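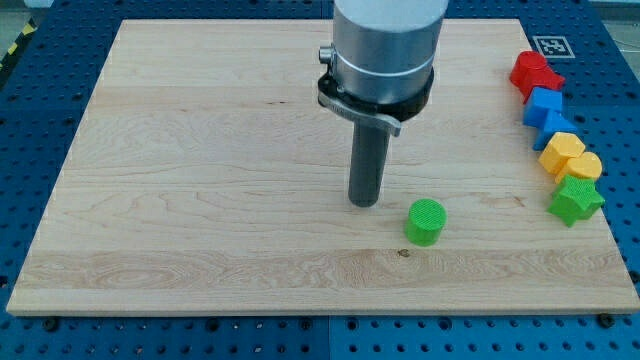 Desta Shiferaw wants to know why a board that was flat when it left the shop can be cupped by the time winter is over, and whether that means somebody dried it badly. Great question, and it gets us straight into this week's topic!

Wood and Water
Notes for Session 3, Tue 5 October
Instructor: Bereket Berhe

The short reply to Desta is no, the drying may have been perfectly good. Wood keeps trading water with the air for as long as it exists. A tabletop that has stood in the same room for a century still swells a little in a damp summer and shrinks when the heating comes on.

Where the water sits

Fresh wood holds water in two places. Free water fills the hollow insides of the cells, and bound water is held in the cell walls themselves. Free water leaves first, and the wood gets lighter but hardly changes size. Once the cell insides are empty and only the walls are still full, we have reached the fiber saturation point. From there on, every bit of water lost makes the wood shrink. I love this part, by the way — a log can lose a huge amount of weight before it shrinks at all.

Working out moisture content

Moisture content is the weight of the water divided by the weight of the dry wood. People trip over this every year by dividing by the wet weight. Our block from the Ilovska sawmill weighed 552 grams wet and lost 111 grams in the oven, so the dry weight is 441 grams and the moisture content comes out just over 25 percent. Please do this one again by hand before the lab.

Three directions, three answers

Along the grain, ordinary wood barely moves. Across the rings (radial) it moves quite a bit, and around the rings (tangential) it moves more still, often close to twice as much as radial. That difference is what cups a flatsawn board: the face nearer the bark shrinks more than the face nearer the heart, and the edges pull up toward the bark side. Quartersawn boards stay flatter, and they cost more, too.

Panels

Gluing narrow strips edge to edge doesn't stop the movement. The whole panel still gets wider and narrower with the seasons. What it does do is break one big curve into several small ones, particularly if the ring direction is flipped from strip to strip (try sketching the end grain, it really helps).

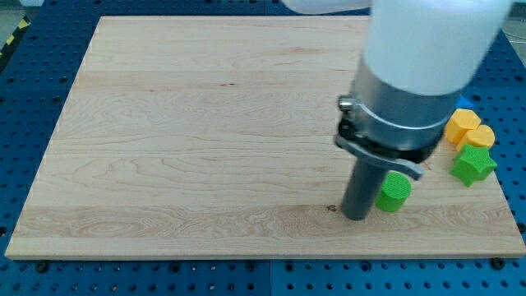
Fig. 2. Light-colored panel of glued strips, with wavy figure and a small dark knot.

Wavy or swirling figure means the fibers don't run straight, so some of that big sideways movement gets turned along the length of the board. Knots do the same thing on a small scale, and the grain bends around them.

For next week

Read the Mersha chapter on kiln schedules, skipping the tables at the end. Do problems 2 and 3, and bring an offcut with clean end grain. Anything will do, even a scrap of pine shelving!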